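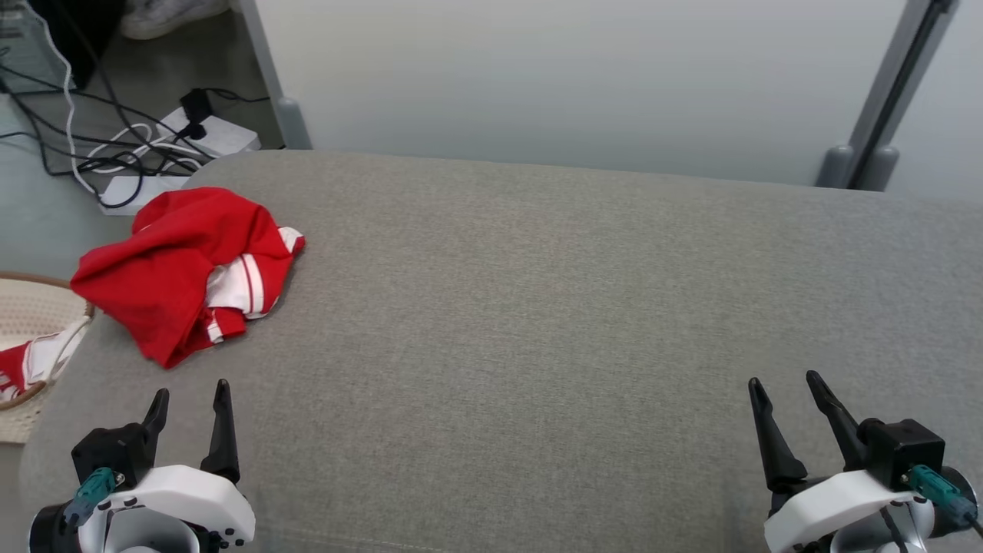 *Las dos pinzas frente a la prenda roja, en el puesto de ropa. Jornada de puertas abiertas de Multley.*

El taller de Multley en Stulton abre al público una vez al año, en septiembre. Fui por la mañana, con la entrada de las 10:30, y salí pasada la una. La visita es gratuita pero hay que apuntarse antes en la web. A mí me tocó el número 601, que luego no me pidió nadie.

El edificio está en el polígono, en la segunda calle a la derecha después de la rotonda. El autobús para a diez minutos andando. Hay aparcamiento, aunque a esa hora ya estaba lleno y vi coches subidos a la acera. En la entrada dan una pegatina para la chaqueta y un plano en una hoja doblada. Los grupos salen cada media hora y el recorrido tiene dos partes: primero la sala de montaje y después los puestos de demostración.

## Sala de montaje

Esta parte fue corta. Se ve desde un pasillo acristalado y no se puede entrar. Nos explicaron que las piezas de los brazos se mecanizan fuera, en Hemeck, y que en Stulton se monta, se cablea y se prueba. Cada brazo pasa 80 horas en el banco de ensayo antes de que lo den por bueno. Un señor del grupo preguntó por los precios y le dijeron que dependía de la configuración. Insistió y le dijeron lo mismo.

En el pasillo el sonido llega mal. Quien vaya detrás del grupo se pierde la mitad de la explicación, así que conviene ponerse cerca de la guía desde el principio.

## El puesto de ropa

Era lo que yo quería ver. Trabajo en una lavandería industrial y llevamos tiempo hablando de qué se puede automatizar después del secado. Planchar sábanas ya lo hace una máquina. Lo que sigue siendo manual es coger una prenda de un montón, reconocerla y dejarla extendida para doblar.

Lo llevaba Jummai Oyewole, ingeniera del equipo de manipulación. El proyecto se llama Dauda y trabaja con un robot de dos pinzas, cada una con dos dedos negros y finos acabados en punta. La superficie de trabajo es una tapicería gris, como la de un asiento. A un lado hay un cesto trenzado con ropa. Pregunté por qué no usaban una mesa lisa y Oyewole contestó que en una casa la ropa acaba en el sofá, y que quieren que el sistema funcione también ahí. Sobre un tejido, además, la pinza tiene que distinguir la prenda de lo que hay debajo, y con tela sobre tela cuesta más.

La prenda de la demostración era roja, con una parte blanca de rayas rojas, y estaba hecha un ovillo en el lado izquierdo. La tarea consistía en agarrarla por dos puntos y extenderla. En el pase que vi yo, el primer intento falló: la pinza izquierda cogió un pliegue del centro y al levantar la tela seguía igual de arrugada. La soltó y volvió a empezar. Al segundo intento encontró un borde, la pinza derecha buscó otro y la prenda quedó bastante abierta, con una manga metida hacia dentro.

Desde fuera se hace lento. Entre un movimiento y el siguiente hay pausas, y una persona acostumbrada habría doblado varias prendas en ese tiempo. Oyewole lo dijo sin que se lo preguntaran. Según ella, para enseñar esta tarea usaron 1000 repeticiones hechas por operarios que manejaban las pinzas a distancia, y ahora están ampliando a toallas y pantalones. Con calcetines todavía no han empezado.

Le pregunté por la ropa húmeda, que es lo que más nos interesaría a nosotros. No la han probado. También pregunté por los botones y las cremalleras. Los botones no dan problemas. Las cremalleras abiertas a veces se enganchan en la punta de los dedos y hay que parar.

## Lo demás

Había otro puesto con un brazo que colocaba tarros en una caja. Funcionaba sin fallos y tenía menos público. Los niños preferían el de la ropa, sobre todo cuando se le caía.

Al final hay una charla en la planta de arriba, con turno de preguntas. Duró demasiado y buena parte repetía lo que ya habían contado abajo. La cafetería cierra a las 12:00 y cuando llegamos solo quedaba la máquina de bebidas.

Para la lavandería no veo nada que se pueda comprar ahora. Oyewole me dio un correo de contacto y me pidió una lista de las prendas que tratamos, con tallas y tejidos. Se la mandaré cuando hable con mi encargado.

**Datos prácticos**

- Inscripción: en la web, plazas limitadas por turno.
- Duración: unas dos horas y media con la charla.
- Fotos: permitidas en los puestos de demostración, no en el pasillo de montaje.
- Acceso: hay ascensor a la planta de arriba; hay que pedirlo en recepción.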